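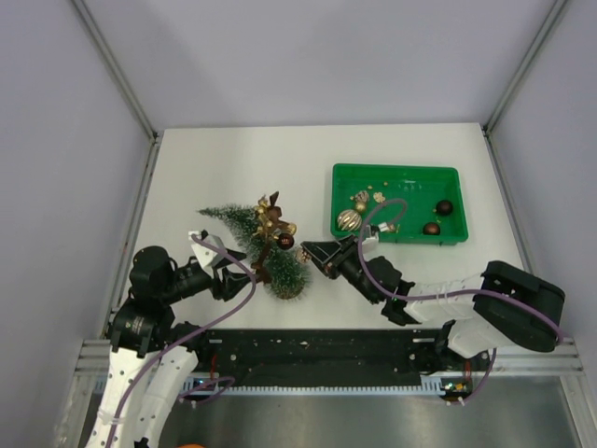 Adornos en una bandeja verde: bolas granates, una plateada con rayas doradas y piezas pequeñas en dorado.

Plonuvis: corpus de recetas y costumbres navideñas

Versión del 9 de julio de 2019
Mantenimiento: Oda Wikström
Idioma: español, con fragmentos sueltos en catalán y gallego

Resumen

Plonuvis reúne 2,000 textos breves sobre la Navidad doméstica: recetas, listas de la compra, instrucciones para montar el belén, cartas entre familiares y notas de cocina. Los textos se transcribieron a mano a partir de cuadernos y hojas sueltas cedidos por 167 familias. El corpus sirve para estudiar el vocabulario de la casa y de la mesa, la ortografía no profesional y las variantes regionales de los nombres de dulces.

Contenido

Cada registro es un fichero de texto plano en UTF-8. Junto a él hay una línea en el índice general (indice.tsv) con estos campos:

id: identificador del texto
tipo: receta, lista, carta, instrucciones, nota
region: provincia declarada por la familia, o vacío
decada: década estimada por el transcriptor
mano: número de la persona que escribe, dentro de cada familia
dudas: palabras que no se han podido leer con seguridad

El campo decada se rellena con lo que dijo la familia. Si no dijo nada, se atiende al tipo de papel y a los precios mencionados, y el valor lleva un signo de interrogación. Hay que tratar esos valores con cautela.

Las recetas son el grupo más numeroso. Predominan los mantecados, el turrón de yema y las sopas de almendra. Las cartas son pocas y bastante largas.

Criterios de transcripción

Se conserva la ortografía original, incluidas las faltas y las tildes ausentes. Las abreviaturas no se desarrollan: «cdta.» queda como «cdta.» y «1/4 k.» queda como «1/4 k.». Los tachados legibles van entre corchetes dobles cerrados con una t. Los dibujos al margen se indican con la palabra DIBUJO y no se describen.

Los apellidos y las direcciones se sustituyeron por iniciales. Los nombres de pila se mantienen cuando forman parte del título de una receta («roscos de la tía Carmen»), porque al quitarlos se perdía la forma habitual de titular.

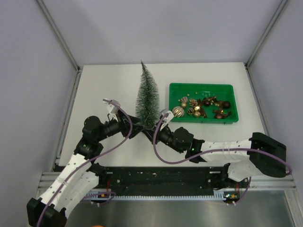

¿Se pueden usar las recetas para cocinar?
Las cantidades se copian tal como aparecen y no se han comprobado en cocina. Muchas recetas omiten el tiempo de horno o dan medidas en tazas de tamaño desconocido.

Particiones

El corpus se distribuye en 14 carpetas. Todos los textos de una familia están en la misma carpeta, de modo que se puede apartar cualquiera de ellas para evaluación sin que una misma letra aparezca a ambos lados. La subcolección Valente (cuadernos de una pastelería cerrada) ocupa una carpeta propia y conviene usarla por separado: su vocabulario es profesional y altera las frecuencias.

Herramientas

El script zondeck.py lee el índice y devuelve los textos filtrados por tipo, región o década. Necesita Python 3.6 o posterior y no tiene otras dependencias.

python zondeck.py --tipo receta --region Soria

Las tablas de equivalencias entre nombres de dulces están en bresow.tsv. Se revisaron en febrero y siguen incompletas para Canarias y Murcia.

Problemas conocidos

Algunas listas de la compra están duplicadas con distinto id. En la carpeta 14 faltan los saltos de línea originales de varias cartas. El tipo «nota» se usó como cajón de sastre y mezcla cosas muy distintas.

Licencia y cita

Uso libre para investigación y docencia. Para otros usos, escribir antes a la responsable. Se ruega citar como: Wikström, O., Plonuvis, corpus de recetas y costumbres navideñas. Las correcciones de lectura se reciben en el mismo repositorio, indicando el id del texto y la palabra afectada.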